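April 4, 2015
By the Goodwin Support Desk

4.2 Clearing the floor before the first cleaning run

The Prokeck floor sweeper picks up dust, crumbs and hair. It does not pick up paper well. Torn paper wraps around the side brush and packs into the inlet, and most service calls in the first month are for this. Clear the floor by hand before each run.

These steps apply to polished tile, stone and sealed wood. For rugs, see section 4.5.

1. Switch the sweeper off and leave it on its dock.

2. Pick up pens, markers and pencils first. They roll when you start moving paper. Check that every cap is pushed on fully. A marker that leaks on pale grout leaves a stain the sweeper cannot remove.

3. Kneel on the floor next to the paper. Use a folded towel under your knees if the tile is hard on them.

4. Lay one hand flat at the front of the scraps and bring the other in from the side with the fingers curled. Draw the paper into one pile. Do not use a broom on polished tile for this step. Thin paper lies flat against the surface and the bristles pass over it. 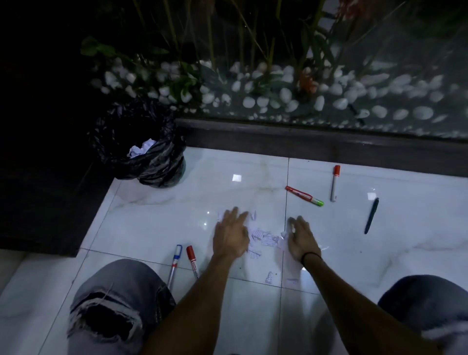 5. Press the pile together lightly and lift it with both hands. Put it straight into a bag or bin.

6. Go back for single scraps. Look low across the floor toward a window or a lamp. White paper on white tile is easy to miss from standing height.

7. If a scrap will not lift, slide a piece of stiff card under it. Do not scrape with a blade.

8. Wipe the area with the dry Kuren cloth supplied in the box. Start the sweeper when the floor is clear.

NOTE: Paper with names, account numbers or addresses on it should go in a closed bag. Tearing a page by hand leaves pieces large enough to read.

NOTE: The Dodum dust bin holds 300 ml. Scraps that do get in will fill it quickly. Empty it after every 2 runs if paper is often cut or torn in the room.

CAUTION: Do not run the sweeper over pens or markers. A barrel caught under the front wheel can crack and spill ink into the brush housing. Ink damage is not covered.

CAUTION: Picked-up paper may hide staples. Feel for them with care before you press the pile together.

If paper has already gone into the brush

Turn the sweeper off and wait some 5 minutes for the motor to cool. Turn it over on a towel, release the brush guard and pull the paper out along the length of the brush. Replace the guard until both tabs click. If the brush still does not turn, go to section 7.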